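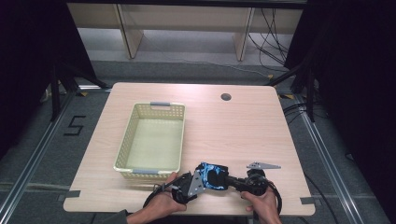
Plastic baskets collect more dirt than most people expect, and the kind with mesh sides is the slowest to clean. Dust packs into the small square holes and stays there when you wipe the flat parts. Start by emptying the basket and putting it on a table at a comfortable height. I set a pale yellow one lengthwise on the left half of the tabletop, with one gray handle at the far end and the other toward me, and kept the right side for the brush and towel. The method is the same for any color.

Home > Cleaning > Storage > Baskets and Bins

By Gorazd Begović
October
4 min read

What you need

A soft dish brush, an old toothbrush, dish soap, a bucket and two towels. Don't use scouring powder. It scratches plastic, and a scratched basket gets dirty faster.

Step 1. Knock out the dry dirt

Turn the basket upside down over a trash can and tap the bottom with your palm. Then run the dry dish brush along the outside of the walls, so that whatever is stuck in the holes drops out.

Step 2. Wash the walls

Mix a squirt of dish soap into a bucket of warm water — not hot, which can warp thin plastic. Wash from the outside first, then the inside. Work down one row of holes at a time with the dish brush. Corners take the longest.

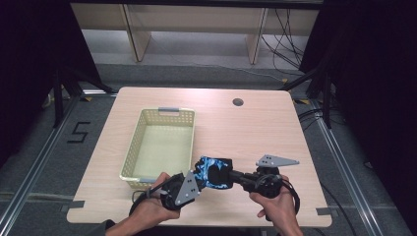
Mesh sides, solid bottom, a handle at each short end.

Step 3. Clean the bottom and the handles

A solid bottom only needs a wipe, but check where it meets the walls. Crumbs settle in that seam. Use the toothbrush there and along the edges of the handles. If your handles unclip, take them off and wash them separately. If they don't come off easily, leave them in place.

Step 4. Rinse and dry

Rinse under the faucet or in the tub until there are no suds. Shake the basket hard over the tub, then stand it on one short end on a towel. Mine needs over 14 minutes before I turn it onto the other end. Wipe the rim with the second towel.

Sticky label residue comes off with a little cooking oil. Leave the oil on for a few minutes, rub with a cloth and wash again with soap.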